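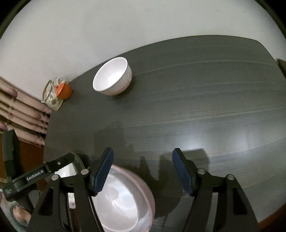

29/11/2019. Grant report for the Zuvham legal aid desk, second draft. The funder wants outcomes separated from activities, so I rebuilt the table from the July intake sheets. 17 land title cases opened by widows, 6 closed with a registered deed, 2 withdrawn. Worked at the gray table by the wall all morning, the white bowl and the little flowered jar pushed to the far side to make room for the sheets. The Belkadi cases use the old form, which has no field for language of interview -- entered as blank, flagged in column F.

Call with the Veveo office at noon. They confirm 300 copies of the inheritance rights leaflet, but the court address on the back page is out of date. Reprint or sticker. I argued for the sticker.

Zondley still has not sent the paralegal training log. Without it section 4 stays open. Wrote again, copied the regional desk. Budget notes tomorrow, then the annex on court fees.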